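Search this site... Go

# Laundry corner set — README

Data card for the Ibarra part of Ziltudness. Short version, will tidy later. Garments, folds, the wall behind them. Last touched in February.

## What's in it

Clothes being picked up, held, turned, folded. 200 clips total, 184 usable. The rest are kept in `rejects/` — don't train on those, labels are half done.

Mostly tops. Sweatshirts, T-shirts, a few long sleeves. Some towels from the Jonow batch got merged in, see notes. Dark clothes are over-represented, we know.

## Garment labels

One label per clip, in `garments.csv`:

- `top_heavy` — sweatshirts, hoodies, anything fleecy
- `top_light` — tees, thin long sleeves
- `towel`
- `unsure` — use it! better than guessing

Hood or sleeve bunched up under a fold and you can't tell which: put `unsure` in the part column, leave the garment column as `top_heavy`. Same for anything black where the edges run together.

State column is seperate: `hanging`, `flat`, `folded`, `heap`. Hanging means held from above with the cloth dropping free, even if someting has hold of it lower down as well.

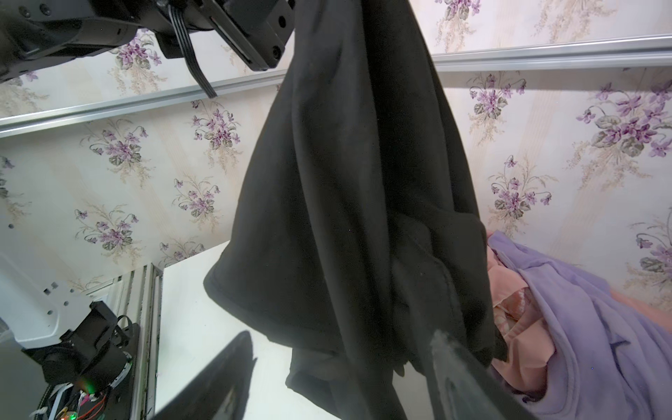
*Black top, state `hanging`. Lint specks left in.*

Lint is not a defect. Do not mask it. Same for creases, pilling, faded patches.

## Background

Violet wallpaper, cream ground, faint stripes. Repeats a lot, and that trips up segmentation — bouquets get picked up as printed fabric. 34 clips have a hand-drawn wall mask in `masks/wall/`. Wallpaper is one class, `wall_floral`. Plain pale panel is `wall_plain`. Metal rails are `rail`, don't split them by length.

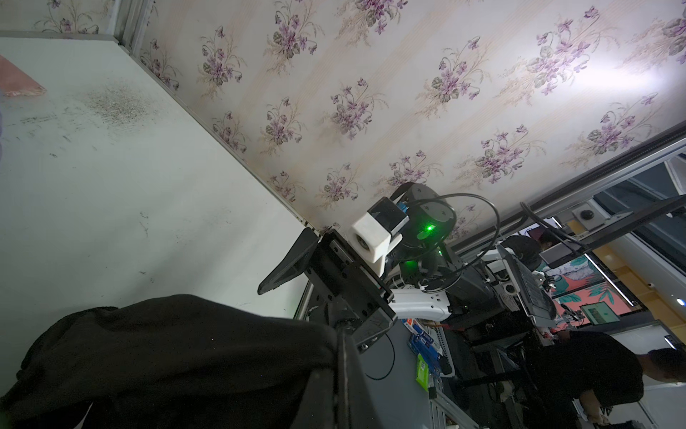 Scuffs and grime on the plain panel stay in as `wall_plain`, no extra class. Bright light bleaches the violets on some clips, still `wall_floral`. If black cloth sits in front and you can't call its state, leave state blank and flag it.

## Known problems

- 72 clips have the old label names (`jumper`, `sweat`). Run the rename script first
- towels have no part labels
- `heap` and `folded` disagree between labelers more than we'd like. Recheck pending
- no white garments at all

## Splits

By garment, never by clip. Same sweatshirt must not show up in both train and test. Ostaser split file is the current one, ignore `split_old.txt`.

## Related

- Ostaser split notes
- Jonow towels, README
- Ziltudness label guide
- Ibarra wall masks, changelog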